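Skukura opens a furnished room where no two chairs match, and says it meant to

SKASGATE, June – Home goods seller Skukura has opened a fitting-out room at Skasgate, where shoppers can sit at the furniture, put things down on it and find out whether they still like it after a cup of coffee.

The room holds secondhand and end-of-line pieces bought from the Inskip clearance store, and it makes no attempt to look like a magazine. Customers may rearrange whatever they can lift. Staff put it all back at closing time, or say they do.

"People buy a table after looking at it for 4 minutes and then live with it for 15 years," said Birger Hovland, who runs the room. "I would like them to at least put their elbows on it first. We had one couple who argued over a stool for most of a morning. They bought a lamp."

Skukura has 700 pieces in its Skasgate stock and rotates them through the room as they sell. Shoppers who find a table they like can ask for it to be held until closing while they go home and measure the door, a step Hovland describes as "popular with people who have bought a sofa before."

Artificial flowers are also for sale, and need exactly as much watering as most customers have been giving the real ones. 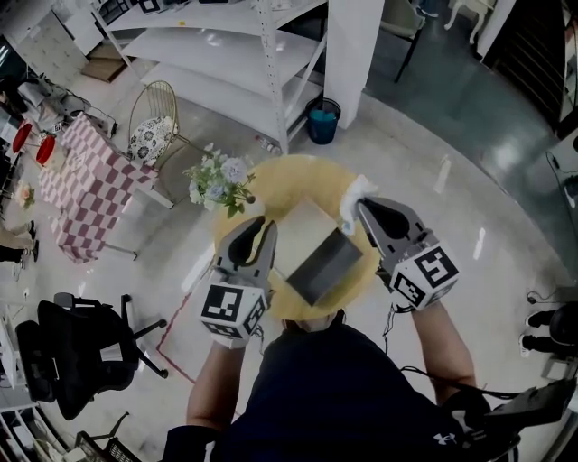 The round light-wood table at Skasgate, with a gold wire chair and a checkered cloth on the table beyond.

Delivery is handled by Dastero, which will carry furniture up stairs but will not give an opinion on where it should go. Entry is free. Shelving, stools and office chairs can be reserved at the front desk, and small items go home the same day in whatever bag the customer remembered to bring.

Press contact: Birger Hovland, Skukura, Skasgate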